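We're looking for a few more people to help finish a two-armed sorting robot in a shared workshop in Boston, and we'd love for one of them to be you! The project is called Ilura. It started as an idea for clearing out one junk drawer and has since taken over a bench, two shelves and most of our evenings since January.

**What it does:** two arms share a table. Small salvaged parts go in a tray in the middle, and the arms move them out into bins by type. Boards in one bin, harnesses in another, solenoids and other little things with leads wherever there's room. That's the whole job, and it is so much harder than it sounds (wires are the worst, and also the most fun).
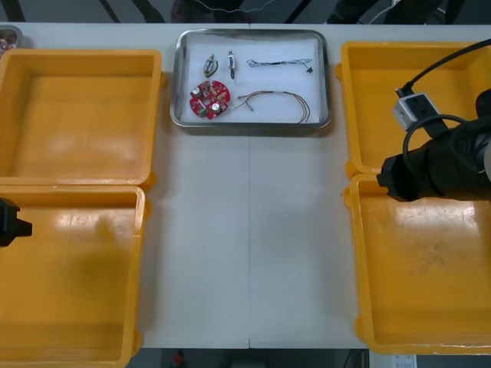

We meet at the Setumham workshop from 6 in the evening until people get hungry. You'd be joining a small crew with mixed backgrounds: a couple of us write code for a living, one repairs sewing machines, and the rest learned by breaking things. You don't need a degree or a resume. Send a few lines on something you've built or fixed, even if it never quite worked.

## Where we could use you

- **Gripper tinkering.** The fingers are fine on chunky parts and clumsy on thin wire. If you like CAD, filing plastic, or gluing rubber to things and trying again, come play.
- **Motion code.** Python mostly. We have 217 saved runs on disk and a very patchy set of notes on which ones are any good.
- **Wiring and cable management.** Strain relief, labels, a proper power strip. Please. We'll feed you.
- **Bench partner.** Reset the table between runs, write down what happened, keep a hand near the stop button. Great first role, and you'll learn the whole setup quickly.
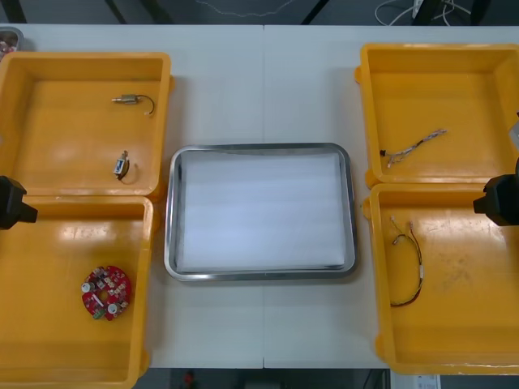

Parts are always welcome too, so raid your closet before you come. We're short on variety: dead printers, old toys and broken coffee makers are all full of good stuff. The bins are sorted loosely for now, and a ring-shaped red board gets the lower left one to itself while the harnesses have the two on the right, one to a bin. We'd like to get to the point where a mixed handful goes in the tray and we don't have to think about it. Please no batteries, and nothing with a glass tube in it.

## Time and money

This is unpaid, and we'd rather say so up front. Shop access is covered for anyone on the build, and so are screws, filament and tape. Plan on about 40 hours between now and the open house, spread however you like. Some people come every session and some show up twice a month with a great idea, and both are fine with us.

You should be 18 or over, okay with standing for a while, and willing to follow the shop rules on eye protection and moving machinery. There's a step at the front door, but the side entrance is level. Let us know if you'd like us to open it.

## What the wires are like
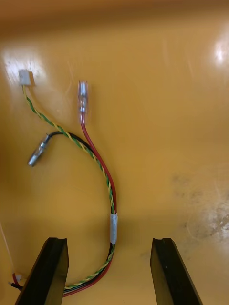
*Reading time for this section: 1 min*

A harness has branches, and each branch ends in something different. You can have a white plastic connector on a twisted green and yellow pair, a clear crimp on the red wire and a metal bullet on the black one, all held together with a bit of white tape. So where should the fingers close? On the tape? Down on the bundle? We have opinions, and they don't agree! If you read that and already have an answer, you're who we're hoping to hear from.

## How to join

Leave a note in the Ilura box at the Setumham front desk, or message Bălan on the workshop board (that's our project account, named after the first arm). Tell us which role sounds good and which evenings you're usually free. We'll set up a visit so you can try the arms before deciding anything. Bench 137, at the back past the laser cutter.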